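Skovonura Zweifingergreifer mit Fingersatz Mallet: Erfahrungen nach 3.617 Zyklen

Bewertung: 3 von 5

Eingesetzt wird der Greifer in einer kleinen Stapelzelle mit Steuerung Zemon. Anbau an den Flansch und Einlernen des Werkzeugmittelpunkts dauerten einen Vormittag. Der mitgelieferte Datensatz für Masse und Schwerpunkt stimmte, die Kollisionserkennung musste nicht nachgestellt werden.

Als Prüfaufgabe dient ein Turm aus drei Würfeln auf einem mit schwarzem Klebeband markierten Feld. Das Programm ist einfach, zeigt aber Versatz beim Ablegen recht zuverlässig.
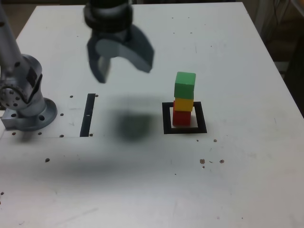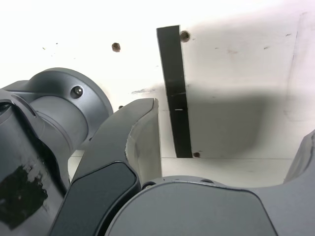 Zum Verschleiß: Die Beschichtung der Finger ist der Schwachpunkt. Laut Handbuch ist eine Sichtprüfung alle 1.000 Zyklen fällig, bei uns wurde das Intervall halbiert. Die Greifauflagen lassen sich einzeln tauschen, der Ersatzsatz kostet 249 Euro, Lieferung über Lundon in 2 Wochen. Für zwei Gummiauflagen ist das zu viel.

Nach dem Tausch unbedingt neu referenzieren. Die Steuerung übernimmt sonst den alten Nullpunkt und schließt zu weit. Der Hinweis steht im Handbuch erst im Anhang.

Positiv: ruhiger Lauf, gut zugängliche Schrauben, brauchbare Diagnoseseite. Negativ: Fingerbeschichtung, Ersatzteilpreis, deutsche Anleitung nur als Auszug. Die Firmware vom Dezember behebt das Nachregeln bei geringer Greifkraft, ältere Geräte sollten aktualisiert werden.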